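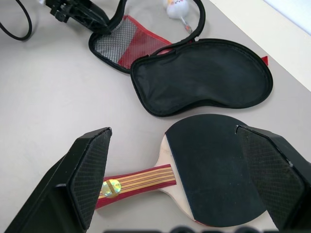
Niditik Folding Travel Ramp for Wheelchairs

Hire or buy from Medska

The Niditik is a folding ramp for travellers who use a wheelchair or a mobility scooter. It helps you over the step of a holiday cottage, a small boat landing or a tour van. It opens to almost 159 cm and folds in 2 parts, with a carrying handle on the long side.

We keep the ramps at our Cakden office, next to the bus station. If you stay in Rashti, we can bring the ramp to your hotel in the morning and collect it on the day you leave.
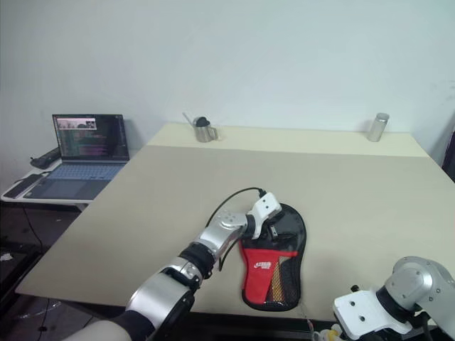

Please measure your step before you book. For a step higher than the front door of a normal house, ask us first - the slope may be too steep to go up without a helper. Your driver should put the upper end fully on the van floor and use both safety pins.

Maximum load: 400 kg, chair and person together
Shortest hire: 5 days
Surface: rough, for shoes and tyres
Bag: included with hire, sold separately if you buy
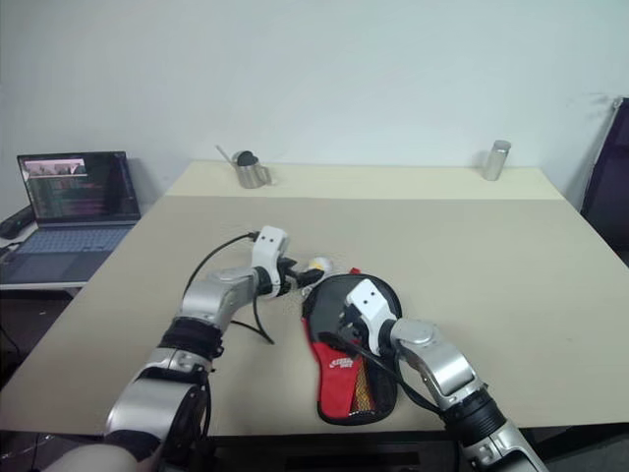 Airlines have different rules for long items, so please ask yours before you travel. Arash Nazari in our office can write a short letter with the size of the ramp, which you can show at the desk.

From April the Cakden office is open on Sundays also. For longer hire and for groups, write to Tahmineh Naseri with your dates and the type of chair.

Page updated: September 10, 2024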